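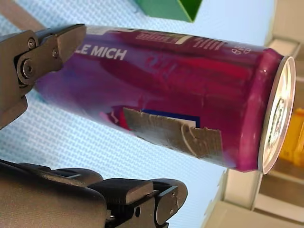 Ticket opened against the Holub label printer on packing line 5. Fault: colour drift on curved-surface proofs, reported by the night shift and confirmed on Wednesday morning. Flat proofs measure within tolerance. Once the same artwork is wrapped, readings on the dark areas vary between passes of the handheld meter. A slim can with a glossy magenta-to-purple body gives red and lighter pink reflections along its upper half, and a meter placed on a surface like that reads the reflection along with the ink. Matt stock does not show the problem.

Environment: Drirkik colour server, Clulell meter firmware at the current release, profile set to gloss film. Lighting in the proof booth unchanged.

Steps taken

Recalibrated the meter on the white tile. No change.

Replaced the profile with the factory copy. Flat proofs identical, wrapped proofs still out.

Ran a batch of 400 wrapped proofs with the booth side lamps off. Spread reduced but still above the limit of 5 units set by Gindano, who receive the labels.

Checked the log on the colour server. It reports "sample averaging disabled" at every start. The setting shows as enabled in the menu, so the menu and the stored value disagree.

Cause

The last server update wrote a new settings file and left the old one in place. The menu reads the new file. The meter service still reads the old one, where averaging is off. With a single sample per reading, any highlight on a curved surface goes straight into the result.

Fix

Stopped the meter service, renamed the old settings file, restarted. Log now reports averaging at 6 samples. Repeated the wrapped batch - all readings inside the limit, side lamps on.

Outstanding

Lines 2 and 3 have the same server version and have not been checked. The next run on line 2 is 3000 labels, all gloss, so that one first. Update note requested from Drirkik, no reply yet. Status changed to pending. Do not delete the renamed file until the other lines are done.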